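Mobile Robots in Service Settings
Handout for week 5: looking after the laundry cell
Notes by Tamsin Pirihi, with corrections from Godfrey Nyaga

Several of you asked after last week's session whether there was a written version of the morning routine, so I have typed up my own notes and added the bits I always forget to say out loud. Please bring them with you on Saturday, because we shall be working in pairs at the machines and I would much rather you scribbled on this than tried to hold it all in your head.

As you know, the laundry cell is one arm on a wheeled base, one dryer and one washer, and its job is to move cloths and small garments between the two and the baskets. It sounds a small job (my mother certainly thought so when I described it to her) but it is a lovely one for teaching, as nearly everything that can drift out of true in a robot cell does so sooner or later, and most of it can be put right with patience and a soft cloth.

Before you power up

Walk round the arm first and look at the cables. Follow each one with your eyes from the base to the wrist, and then do it again with your hand, gently, feeling for flat spots or nicks. A loop needs enough slack for the wrist to turn fully both ways, but no so much that it can catch on an open door. Arvo Heiskanen, who built the first Urholm cell and taught me most of what I know, used to say he could tell who had been on shift by the way the loops hung, and I have come to believe him.

Then clear the floor. Baskets go back against the wall, bags come out of the arm's sweep, and any mains lead gets moved out of the path of the wheels. If a lead has to stay where it is, write that on the shift sheet so the next pair know to expect it.

Waking the arm

Switch on at the base, wait for the joints to release, and send the arm to its rest pose before you ask it for anything else. Do not hurry this. If one joint is slow to settle, park the arm, switch off and begin again. If it is slow a second time, stop there and come and find me or Giang Hoàng.
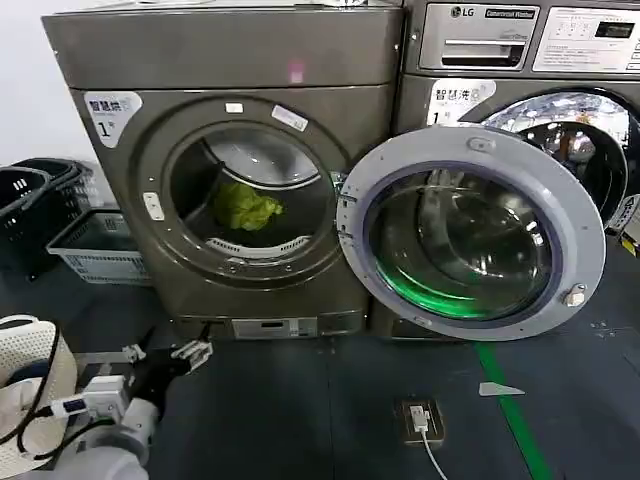 Next comes the gripper. Open and close it 5 times with nothing between the fingers and listen as you do it. A healthy gripper sounds the same every time. A dry one has a faint rasp towards the end of the stroke, and what it wants is a wipe along the slides and the smallest smear of the Kettunen grease, which lives in the drawer with the hex keys. Please, not the spray can. Spray gets on the fingertips, and from the fingertips it gets on the washing!

Lint is our other great enemy. It packs into the finger joints and round the wrist, and after some 2,000 picks you can draw out quite a respectable little felt blanket. Use the brush, always away from the joint, and finish with the hand vacuum. Clean the dryer's lint filter while you are about it.

Teaching the doors

The door positions are the part that takes the time. Both doors are round and both swing on a side hinge, so the path the gripper follows has to be an arc, and if the base has been parked even slightly out, the arc will be out as well and the arm will begin to push against the hinge. We teach 3 points for each door: closed, half open and fully open. Guide the arm by hand to each one, save it, then play the path back at the slowest speed with a finger on the stop button.

Watch the washer door especially. Left fully open it takes up a good deal of room, and a path taught with it shut may run straight into it. Check which way you have left it before every playback.

Godfrey has asked me to add that the Skestlow group save their points under the machine number and the door state, and that we ought to do likewise. He is quite right, and I have been meaning to change ours since January.

At the end of the session

Rest pose, gripper half open, power off at the base and then at the wall. Wipe the fingers. Fill in the shift sheet, even if all you write is "nothing to report".

For reading, have a look at the chapter on compliance in the course pack, and at Pentti Oksanen's short note on hinge forces if you can get hold of the library copy. I have 2 spare printouts in my office for anyone who is stuck.

Questions about this handout: Tamsin Pirihi, Robotics Teaching Office, Grundley Building
© Grundley Robotics Teaching Office. Back to top
This site uses cookies to remember your settings. Accept | Manage choices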